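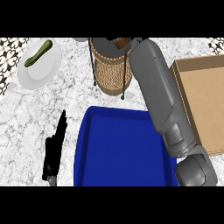
Ticket 753: arm pauses before plate pick in the prep kitchen sim
Opened by: Mercy Mrema
Assigned to: Clem Brunton
Status: open, waiting on Feson

Hi Clem, me again! The arm has started stopping for 20 seconds before it goes for the zucchini. It does get there in the end, but Tatu's whole morning is built around that run (he watches it in the sim, signs it off, then we load it on the real line) and he's now standing there with cold coffee asking me what's up. Started after the March update. I've restarted Wulby twice, same thing.

Clem: Thanks Mercy. Does it do it with every item or just the zucchini? And can you send me the log from the planner, the long one?

Mercy: Just the zucchini so far, log's attached. While I've got you, Mwanahawa wants to know if she can fix this kind of thing herself. She did prep by hand for years and now she's the one writing the pick lists, and she's quicker at spotting a silly grasp than any of us. But her login won't let her touch the timeouts, so she has to come find me, and I'm usually in the cold room!

Clem: Found it, I think. Line 66 of the log, the planner tries 3 grasps, throws them all out and waits before it tries again. Set grasp retry wait to zero and run it once more. I've asked Wekesa to give Mwanahawa edit rights.

Mercy: Pause is gone, yay. Tatu signed off the run before lunch. Mwanahawa's rights still aren't showing though, she gets the gray padlock on everything. Can we keep this open till that's sorted?

Clem: Sure. Wekesa says the roles come from Feson's side, so I've passed it on to them.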